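Baudry Liquid Transfer Kit

Bench set for dexterous hand research
Supplied by Kandthorpe

Overview | Contents | Method notes | Ordering

The Baudry kit is a set of ordinary glassware and stands for groups studying how a jointed robotic hand handles small volumes of liquid. It goes with the dropwise transfer protocol written by Margaux Lemaire at the Varkemdale lab, and the part list follows that protocol item for item. The hand and arm are not included.

The task is to hold a glass dropper between the fingers and release liquid over a funnel one drop at a time. A trial counts as complete when the set number of drops has gone into the funnel and the dropper has not touched the rim. Squeeze pressure and tip position are logged separately, so a slip of the grip can be told apart from a bad approach.
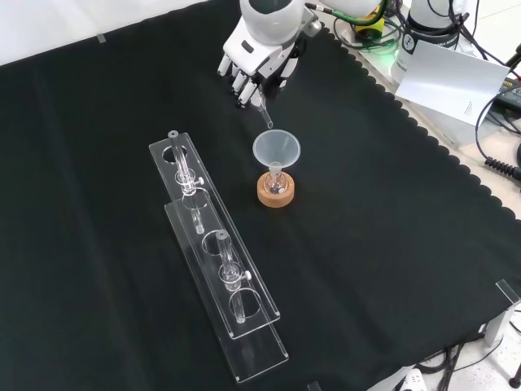 Page last changed: January, method notes revised

The small round-bottom flask sits in a cork ring with the funnel stem in its neck. The clear acrylic racks beside it hold glass tubes with stopcocks, used in the second part of the protocol. Lay the black cloth before anything else. Clear glass and clear acrylic are hard for most depth cameras, and the reported results were all taken over black.

Method notes

The Varkemdale runs covered 2,482 trials across 61 starting positions of the flask. A policy trained with fingertip force readings completed 59 of the 61 positions at least once. Both misses were at the far corner of the cloth, where the wrist comes close to its joint limit. Vision alone did worse on drop size, mainly by squeezing too hard on the first drop. Use water for a first setup. Results with thicker liquids are not reported.

Contents

Glass droppers, 18
Plastic funnel
Round-bottom flask, small
Cork ring
Acrylic tube racks, 2
Glass tubes with stopcock, 2
Black cloth

Ordering

Orders ship from the Eltolley warehouse. Droppers and funnels can be reordered separately. Please give the kit name and your lab's delivery address.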